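Perception stack: release notes from the tooling group

The February build of Wurkier, our grasp planning and perception package, is now on the internal server. Most of the changes are small. Two of them affect anyone who writes task files, so please read on before you update.

The first is the pose cache. Until now Wurkier kept the last good pose of every object and handed it to the planner if a new estimate did not arrive in time. On a fast arm this produced reaches towards places where the object had been. The cache now expires after 900 ms, and the planner receives an explicit "no pose" instead of an old one. Task files that relied on the old behaviour will stop with a planner error. Set pose_hold to true to get it back, but only for fixtures that are bolted down.

The second is colour handling. The segmenter used to work from shape first and colour second, so parts with the same outline could swap labels between one camera image and the next. Ruder, the tracking module, then treated the swap as motion and reported a jump. We have moved the colour check ahead of the label assignment and retrained on 1780 hand-labelled images. In the replay set the number of label swaps fell from 169 to 2. Both remaining cases involve strong light from one side, where the cap of a switch loses most of its colour in the highlight.

Push-button switches are still the main test part. The mushroom caps are easy to segment. The translucent blue bases are not – depth readings through the plastic are noisy, and the fitted height of the base can drift while the cap stays put.

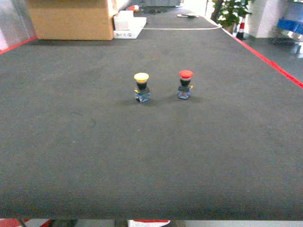 For that reason the planner now takes the vertical axis from the cap and collar, and uses the base only to settle rotation. The old method is still available under the legacy flag and will be removed in the next build.

Calibration files from the previous build load without changes. Gavrilă, the log viewer, needs its own update before it can show the new "no pose" state; older copies draw it as a point at the origin, which looks alarming but does no harm. The Dunaler simulator does not yet model translucent parts, so simulated results for the switch tasks should not be compared with those from the bench.

Known problem: restarting Ruder while a replay is running leaves the replay clock stopped. Close the replay first, then restart the module.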